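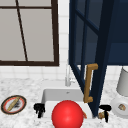
**Week 6 - Oaths, affirmations and the secular state**

Reading for this session: the Plattner chapter (all of it) and the first half of Khasawneh's article on council prayers. Copies are in the course folder.

**1. What an oath of office does**

Most constitutions ask an office-holder to promise something before taking up the post. The wording usually covers loyalty to the constitution and the faithful discharge of duties. In many countries the person may either swear by God or affirm. The legal effect is the same.

Plattner separates two questions that students often run together:

- Is the promise binding in law?
- Who is the promise made to?

The first is easy to answer. The second divides the writers on this course. Plattner says the promise is made to the public. Sampaio thinks it is made to the institution, and that the public are witnesses.

**2. Religion and the ballot**

A state can be secular while its voters are devout. Candidates know this and visit shrines, churches and mosques during campaigns whatever their private views. Moura calls this "courtesy politics". Note that she doesn't treat it as dishonest. 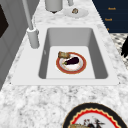

Her evidence comes from interviews with 699 local candidates, of whom 100 described themselves as non-religious. Most of that smaller group had still attended a religious event while campaigning. She did not ask whether they had been invited or had gone on their own account - a gap Vasconcelos picks up in his review.

**3. Terms to know**

*Establishment*: a formal legal tie between a state and a religion.

*Equal distance*: the state deals with all religions on the same footing.

*Strict separation*: the state keeps out of religious matters and gives no funding.

**For next time**

Write up to 567 words on whether a minister who affirms should still attend state religious ceremonies. Use at least two of the readings. Hand in by 07/12/2025.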